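When the arm kept going: Percy Urrego on a stop button that didn't stop enough

Percy Urrego has worked with robot arms for most of his adult life, first on a palletizing line in Guvolgate and now at Sastitness, a small firm that programs arms for kitchen and bench work. In June one of those arms kept moving after he pressed the stop. He wasn't hurt. He wrote it up, sent it to the supplier, and has since talked about it with anyone who runs two arms over the same table.

We spoke at the Sastitness shop in Tustville, in the lunchroom, with the door open because the fan was out.

The cell he was working in had two arms sharing one bench. Each had its own controller and its own teach pendant, and each pendant had its own stop button. A safety relay was supposed to tie the two together, so that a stop on either pendant would cut power to both.

"I was jogging the small arm back to its home position," Urrego said. "The big arm was partway through a program, moving slow. I saw they were going to get close to each other, so I hit the button on the pendant in my hand. The small one stopped. The big one carried on."

It carried on for up to 3 seconds by his estimate, until he reached the second pendant. By then the forearm of the large arm had pushed into the gripper of the other one and bent a finger. A bowl went on the floor. The speed had been capped for setup work, and he thinks that is the only reason the damage was a bent finger and a bruised bearing.

"People ask if it was scary. It wasn't, at the time. I was annoyed. It got scary in the evening when I thought about where my arm had been ten minutes before."

The cause took two days to find. The relay had been installed by an outside contractor, Adeyemi, and their drawings were correct. The wiring had matched the drawings when the cell was handed over. Some weeks later one of the controllers was swapped for a newer unit, and the new one had its external stop terminals bridged from the factory with short jumper wires. Those are meant to come out when a relay is connected. The relay wires had been landed on the same terminals with the jumpers still in place, so the controller always saw a healthy circuit no matter what the relay did.

"You could open the cabinet and look right at it," he said. "Two bits of wire. I'd had that door open myself and didn't pick it up."

He doesn't blame the person who did the swap, and wouldn't say who it was. What bothers him is the check that was done afterwards. The sheet had a line reading "E-stop tested," with space for initials. Somebody had pressed the button on the new controller's own pendant, watched that arm stop, and signed. The test was real, but it covered one button and one arm.

The sheet is longer now. Each button gets pressed while both arms are moving, and the person doing it writes down what each arm did. Then both are reset and it's done again from the next button. It is repeated after any hardware change, including ones that seem to have nothing to do with safety, such as a new cable. Urrego figures it adds 24 minutes to a changeover, and he has had some grumbling about that from the programmers.

"They've got a demo due and I'm telling them to wait while I press buttons. I get it. I used to be the one grumbling."

They also changed what happens when the arms get near each other. Before, keeping them apart was left to whoever wrote the program. Now each controller holds a boundary, and an arm that wants to cross into the shared part of the table has to ask for it and wait. If the other arm doesn't answer, it stays put and throws a fault. Urrego said the first version threw faults all morning and they had to loosen the timing by 30 milliseconds.
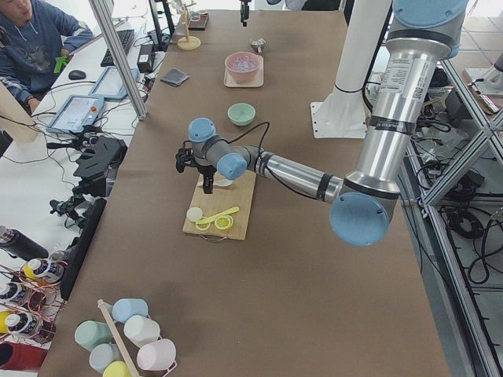 Kitchen tasks are most of what the shop does, and Urrego said they make people careless because the objects are so ordinary. A palletizer looks like something that could break your ribs. An arm over a cutting board with a couple of lemon slices and a yellow measuring spoon on it doesn't, even when the arm is as long as the big silver one, and the operator tends to lean in. He pointed to where the pendants sit, both on the desk beside the table, next to the keyboard and mouse. He is fine with that for program work as long as the person at the desk can reach either one without looking for it. What he won't have any more is a pendant buried under cables or carried off to another bench.

He has asked for a wired button on a post at each end of the table, separate from the pendants. The parts were ordered a while ago and hadn't come when we talked.

The supplier's reply to his report came after three weeks. It said the jumpers are described in the installation manual, and he agrees that they are. He asked whether they could be made a brighter colour, or tagged. He was told the suggestion had been passed along.

"I'd settle for a tag," he said. "Red tape on a wire. We do it ourselves now when a new unit comes in, before it goes anywhere near the cell."

The bent finger is in a drawer at his desk. The arm it came from was back at work the following week with a new one fitted, after the bearing had been checked and the whole sheet gone through twice.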